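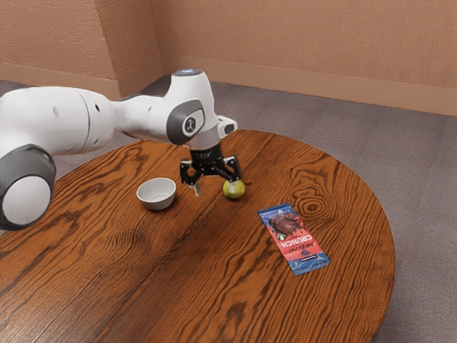 The day our robot tried to pick up a bit of table

My job is teaching robot arms to tidy up. It sounds grand, but mostly I sit in a swivel chair in Rodonham and watch an arm go up and down while my tea goes cold. And quite often the arm gets it wrong! I want to tell you about my favourite mistake, the one we call the knot.

First, you need to know that our arm lives inside a computer. We have a real one too, bolted to a real bench, but it doesn't get to try anything new until the computer one has practised. The computer one has a pretend room with a pretend carpet and a pretend table, a bit like a level in a game. If it drops something in there, nothing gets broken and I don't have to fetch the mop. It can also practise all night while I'm asleep in bed.

The job we'd given it was an easy one for you or me. Find the apple, pick it up, put it in the bowl. We left a chocolate wrapper on the table as well, so the robot would have to choose the right thing.

The part of the robot that does the choosing is a computer program called Imuter. Imuter looks at camera pictures and says, "I think the apple is there." Then the arm goes there. The arm doesn't argue. It can't see anything for itself, so if Imuter told it the apple was on the carpet, off it would go towards the carpet.

We set it going for 1000 tries one afternoon and I went to have a sandwich. When I got back, Orathai Yimyam was standing at my desk with her coat still on, laughing. "It's pinching the table," she said.

It was, too. The arm came down very neatly, opened its two fingers, shut them on nothing at all, and went up again. Then it carried the nothing over to the bowl and let go of it. Then it told us it had done a good job.

So there were two things wrong, and I'll take them one at a time.

Why did it go to the wrong place?

Have a look at something wooden near you. You might see wavy lines, which are called the grain, and perhaps a dark roundish patch. That's a knot, and it's where a branch once grew out of the tree. Our pretend table is covered in a wood pattern with knots in it. You know straight away that a knot isn't an apple. You've eaten apples. You've probably dropped one on your foot.

Imuter has never eaten anything. It learned what apples are like from lots and lots of pictures, and the thing it had mostly picked up was "roundish, and different from what's next to it". When the apple was in view, that worked fine. The trouble came when the camera was looking at a piece of table with no apple on it.
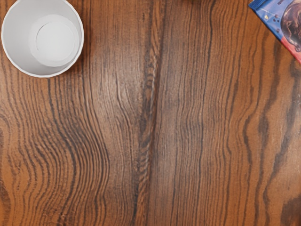 Looking straight down at the tabletop. Can you find the dark patch in the bottom right-hand corner?

What should you say if somebody asks you where the apple is and you can't see one? You'd say, "I can't see one." Well, we had never taught Imuter to say that. We'd only ever asked it "where?", so it always gave us a where. It chose the most apple-ish thing it could find, and that was a knot. I felt a bit silly about that, I must say – it was my mistake and I'd been blaming the program.

Why did it say it had done a good job?

This was the more serious one. The arm was ticking its own homework. It had a list: go down, close fingers, go up, move across, open fingers. When it got to the bottom of the list it said "finished", and we had let "finished" mean the same as "the apple is in the bowl". They're very different! I could put my shoes on, walk to the shop and walk home again, and still have no milk.

On a real bench that could hurt something. A real arm pushing down on a real table can bend its fingers or dent the wood, and if a person's hand was in the way it would be much worse. That's why there's a big red stop button on our bench, and why everyone stands behind the yellow line when the real arm is moving. Even me. Even when I'm only reaching for my tea.

How we mended it

We did 3 things. We gave Imuter lots of pictures with no apple in them and taught it that "none here" is a perfectly good answer. We made the arm check how far its fingers had closed, so if they shut all the way, it knows it's holding nothing. And we had it look in the bowl at the end before it's allowed to say "finished".

Vinzenz Grabner, who sits opposite me, wanted to swap the table for a plain white one as well. I asked him to leave it alone. Plenty of people have wooden tables, and the robot will have to get used to them.

It went for a knot once more, on try number 2119. It stopped halfway down, waited a moment and went back up to have another look.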